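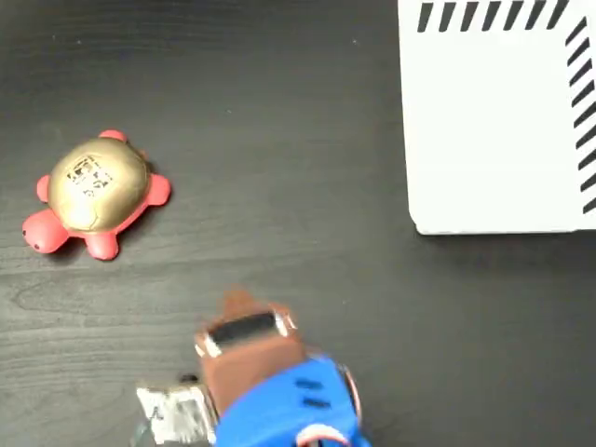 The Jirberg robotics club started up again in September with 2 arms, a grant that covered most of the parts, and a lot of talk about "teaching machines to learn." I signed up to help on the build side and to keep this gallery going, and I said at the first meeting that I would believe the learning part when I saw it. I am still at that stage. The task the students picked is a pick-and-place job, one toy turtle with a gold shell, a plain dark table and a goal that fits on an index card. You would think that was easy. The students thought so too, and their first schedule gave it a single afternoon.

A word on the turtle. Kianoush Parsa argued for it over the foam cubes we used last year, on the grounds that cubes flatter a gripper. I agree with him there. A rounded shell gives flat fingers very little to hold, and four stubby legs sticking out mean the grip depends on which way the thing is facing. Last year's team reported great numbers on cubes and then couldn't lift a lemon at the open house.

The students want 300 recorded tries before they train anything. I asked why 300 and was told that was what the Ollow team used. I asked whether Ollow's arm worked. There was some discussion. My own suggestion was to do fewer, turn the turtle to a new angle each time, and write down every miss, including the embarrassing ones. They have agreed to the writing down.

Caputo is the name of the club's control program, and version 5 is the one on the laptop now. It is better than version 4, which is a low bar. Please don't update it before the Ustex meet without telling the rest of us.

More pictures when there is something new to show. I will post the misses too.

4 comments | 11 shares

Contact the Jirberg Robotics Club | Copyright Jirberg Robotics Club, all rights reserved | Back to top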